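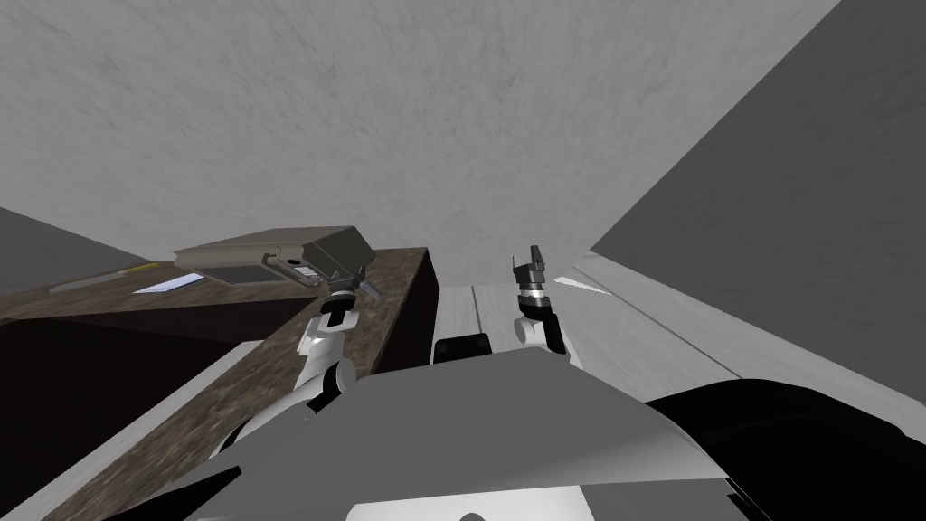
## The Pasberg Fingers

Ekene wanted the old Naretti grippers back, and she'd bet me lunch I'd come around by Friday. So there I was, well past dinner, running the desk job in the simulator again with the new Pasberg fingers on both arms.

The left one had the gray thing up off the desk – stapler, hole punch, we'd been arguing over that too – and it was holding it from underneath, at one end, like a waiter with a bad tray. I typed 3 in the score box. Then I deleted it and typed nothing.

"You're rooting for them," Ekene said over my shoulder.

"I am not!"

"Femi Onuoha, you're holding your breath."

Well, okay, I was. I'd told Flesstead we could pick a gripper in 10 runs and we were on number 11. I let the air out and reached for the space bar, and she put her hand flat on top of mine.

"Wait," she said. "Double or nothing?"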